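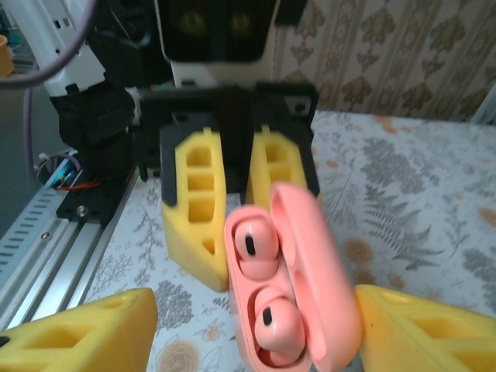

Slide 1: Small things and where they live

Good evening, and thank you all for coming out to Emside. (Wait for the chairs to settle, people always come in late from the car park.) I want to spend this first part of the evening on small things, because whenever I give this talk people expect me to begin with wardrobes or the loft, and I never do. I begin with earbuds.

Leave the slide up while you talk. Pink case, lid open, both earbuds sitting in their places. Ask who has a set like it, in any colour. Then ask who could put a hand on theirs this minute without tipping out a bag. Let them laugh, and let them look if they want to!

The point I'd like them to carry through the evening is that a case like this is a very good piece of storage. Each bud has a cradle that fits it, so when you flip the lid up you can see at a glance whether both are home. I do wish my kitchen drawers were half as well behaved. Most of us own dozens of little things that never had a cradle of any sort (keys for the shed, the spare hearing aid batteries, that tiny screwdriver for glasses), and they drift about the house for years.

Mention the colour too. A salmon pink thing shows up nicely on a dark shelf or at the bottom of a black handbag, and if you are buying for a teenager or for yourself, it's well worth thinking about before you choose the smart black one.

Slide 2: The Grultholm house

Tell the story of the house at Grultholm, but keep it short, I went on far too long last time. 4 people, one hall table, and every charger and pair of earphones in the family living in the same fruit bowl. We took the bowl away for a week in May and gave each person a shallow tray instead. By the end of the week they had stopped shouting up the stairs in the mornings, or so they told me, and the fruit had its bowl back.

Slide 3: Looking after them

Dry cotton bud round the cradles, soft brush for the mesh on the buds, nothing wet anywhere near the charging contacts. Close the lid afterwards or you'll have fluff in there again by teatime. Somebody will ask about alcohol wipes. Say to check the leaflet that came with their own pair, as I don't want to give advice on a make I haven't used.

Slide 4: Your turn

Hand out the Endach sheets, one between 2. Everyone writes down the four small things they lose most often and, beside each, the place where they'd naturally look first. That second column is where the thing should live, even if it's a silly place like the bread bin. Give them till ten to eight, then tea.

Remember to collect the pencils.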